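Subject: Re: [stelley-bulk] moths AGAIN + August order

Hi all

Quick one, on my break, so sorry for the state of it. Answering the moth thread and the order stuff together.

First the order. Flallov have put the minimum up to $4,000 before they'll deliver to Stelley for free. Under that there's a freight charge and they haven't told me what it is yet. I've asked twice. Last order came to 452 kg all up, mostly flour and oats, and that wouldn't quite get us there at the new prices unless people also go in on nuts or dried fruit. So if you've been umming about almonds, now would be good. Form is open till the end of July. Please use the form and not a reply to me, I lose them.

If we don't make it I see two ways to go. Either we hold over and order every second month, or we go in with the Dravavska Road group, who already buy from Flallov and are only over the hill. They're happy to talk. Catch is they'd want pickup at their end, and I know that's a pain for anyone without a car. Have a think. I don't have a strong view except that I'm not doing freight sums on the back of an envelope again.

Now moths.

Yes I had them too. Found webbing in the corner of the rolled oats, then in the rice, then in a packet of cous cous that had never been opened (they chew in). Everything came out. Anything in paper or thin plastic with so much as a thread in it went to the chooks. The rest got frozen. Shelves vacuumed, including the little peg holes, then wiped down with vinegar. I've read that the vinegar doesn't do much. It made me feel better.

Since then it's all been going into jars. Glass, metal lid, nothing left in bags except what's waiting for freezer space. The everyday ones stay out where I'll see them – if something's crawling I want to know before there's a whole cupboard of it. I've been buying the tall Nishimura ones from the op shop when they turn up, and any old coffee or gherkin jar does just as well provided the seal in the lid is still soft. If the rubber's gone hard or there's a dent in the rim, bin the lid. The grubs are tiny when they hatch and will get in round a thread.

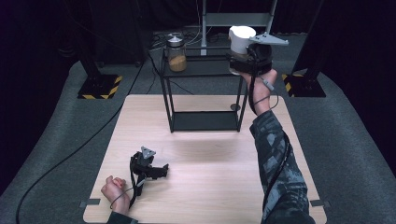 One of the replies, from the Stelley end, I'm pasting in here so people on digest get it:

Mine definitely came in with the June oats. Not blaming anyone, I know it can happen with anything organic, but three of us who split that sack have all got them now and we hadn't before. I kept my share in the bag on the laundry floor for a couple of weeks, so maybe that's on me. Could Flallov be asked to freeze before packing? Or could we split sacks outside so at least they're not hatching in the hall? Also does anyone know if the sticky traps are worth it, they're not cheap. And what do people do about chickpeas and lentils, do they get into those or only flour and stuff. I've got a big tub of red lentils and would rather not chuck it.

End of paste. OK so taking those as they come –

Flallov and freezing. I asked last year when it was weevils. The answer was no, they don't have the cold space, and they can't promise any organic grain is egg free. Which is fair enough I suppose. They did say they'd credit a sack if you send a photo within the week and it's still got the batch label on. So KEEP THE LABEL. Cut it off the sack and put it in the drawer. If you split a sack, whoever opens it keeps it.

Splitting outside. Happy to try it if it's dry. Wind and flour don't mix, as those who were there in March will remember. Undercover bit by the bike rack might do. Bring your own scoop please, the shared one has gone missing.

Sticky traps. They only catch the males. So good for telling you there's a problem, not for fixing it. I put one in the pantry and one well away from it near the back door, and don't hang it over an open jar obviously. Swap them when they get dusty. I wouldn't bother with more than that. They do last a good while sealed in the foil, so could be something we buy as a group? Tell me if keen and I'll get a price.

Lentils. They're less fussed on whole dried pulses but yes they'll have a go, and red ones are split so easier for them. Freeze and then jar. No need to chuck if there's no webbing. Tip them out on a tray and look for clumps.

Freezing, as it keeps getting asked. Proper cold, so -18 or lower, check yours with a thermometer cos the dial means nothing. A small bag wants three full days. A big bag, a week, the middle takes ages to get cold. Then leave it SHUT on the bench till it's back to room temp before you decant. If you open it cold you get condensation all through the flour and then it's mould you're writing to me about. Ask me how many kilos of rye I learnt that on.

Bay leaves. People swear by them. I've found a grub asleep on one.

Other places to look that I missed the first time: the dog biscuits, bird seed, a string of dried chillies, the bottom of the toaster, chocolate at the back of the cupboard, under the paper lining on the shelf. Cocoons in the angle where the wall meets the ceiling too, nowhere near any food. They walk a surprisingly long way. A damp cloth on a broom gets those.

Please don't spray inside the pantry. And please don't bring back jars for the swap box without washing the lids seperately, a couple last time still had old flour packed up in the thread.

Things I need from people:

Order form done by end of July
Yes or no on Dravavska Road
Yes or no on group traps
Anyone with a chest freezer who'd take a sack or two for a week after delivery, that'd be a huge help
Whoever has the big scales, can they come to the next pickup, the little ones only go to five kilos and it took forever

Also there's still half a sack of buckwheat unclaimed from June. It's been frozen, it's clean, it's in a tub with a lid. Going cheap. If it's not gone by pickup I'll have to eat it and I don't even like buckwheat.

Pickup is 4 pm as usual, same door. Bring containers with lids that fit.

Got to run, will reply to the other emails tonight if I can

--
stelley-bulk mailing list
To leave the list, send a blank message with "unsubscribe" in the subject line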